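Shared Work Surfaces Program, Sekotbridge
Progress report to the Warkell Fund
Submitted 28/02/2019
Prepared by Shanti Pant, Facilities Coordination

1. Period covered and status

This report covers the second period of the grant. The program is on schedule. Spending is within the approved budget, with a small underspend on supplies that we ask to carry forward (see section 5).

The grant supports the care of the shared tables in the Sekotbridge building: clearing them at the end of each session, wiping them down, and keeping enough cleaning supplies within reach that the people using a table can do the job themselves. There are 27 tables in the program. At the time of our last report, 24 of them had been brought into the daily routine. The remaining tables joined in January, after the ground-floor rooms reopened.

2. Work completed

The wiping schedule was rewritten. The earlier version assigned each table to a named member of staff, and tables went unattended when that person was on leave. The new schedule assigns tables by room, and the last group to use a room signs the sheet by the door. Dinesh Shukla drafted the sheet and revised it once after the upstairs groups asked for larger print and a column for remarks.

Supplies were ordered in bulk from Vulla. The order consisted of 400 kitchen sponges, delivered in one shipment and stored in the second-floor closet. Pump bottles are refilled from stock already held and required no new purchase.

We also replaced the cleaner used on the tables. The product purchased in the first period, Simon, left streaks on the darker surfaces and was disliked for its smell. It has been withdrawn from the tables and is being used up on floors. The tables are now wiped with plain dish soap and water. Complaints about streaks have stopped, although sticky rings still call for a second pass.

3. Drinks on tables

The question of drinks was raised in the Fund's comments on our previous report. Our position at that time was that food and drink should be kept off the shared tables altogether. The rule was posted and was widely ignored, and staff reported spending more time reminding people of it than they spent cleaning.

In January we changed the rule. Canned and bottled drinks are now permitted on the tables during a session. Cups without lids are not. Whoever brings a drink is expected to take the container to the recycling bin on leaving and to wipe the spot where it stood. The change was agreed with the room users at their regular meeting, where opinion was divided. Two groups would have preferred to keep the ban, and we have undertaken to review the matter with them before the next report.

4. Condition of surfaces

The gray tabletops are holding up well. The speckled finish hides light scratches but also hides crumbs and dried spots, and a table that looks clean from the doorway may need attention at close range. The sign-off sheet now asks users to run a hand over the surface before signing.

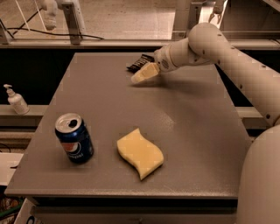
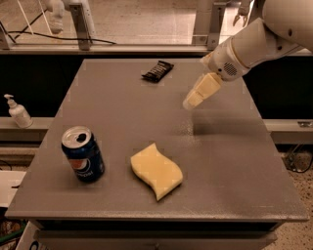
Leaving a sponge out during sessions has been the most useful single change of the period. Under the old arrangement the sponges were kept in the closet, and few people walked back for one at the end of the day. They now stay on the tables where they are needed, as with the pale yellow, wavy-edged one lying by the Pepsi can, and the sheets from those rooms are signed more regularly. The shape was chosen by Dinesh Shukla from the Vulla list, and users have told him that it is comfortable to hold. One difficulty remains – sponges left out are used for longer than they should be. We intend to set a fixed replacement interval and to print it on the sign-off sheet.

5. Plans and requests

In the next period we will:
Set the replacement interval for sponges and begin recording replacements by room.
Review the drinks rule with the room users.
Add a second recycling bin on the upper floor, where the present bin fills before the evening collection.

We request the Fund's approval to carry the supplies underspend into the next period and to apply it to the recycling bin. Receipts for the Vulla order are held in the facilities office and can be sent on request.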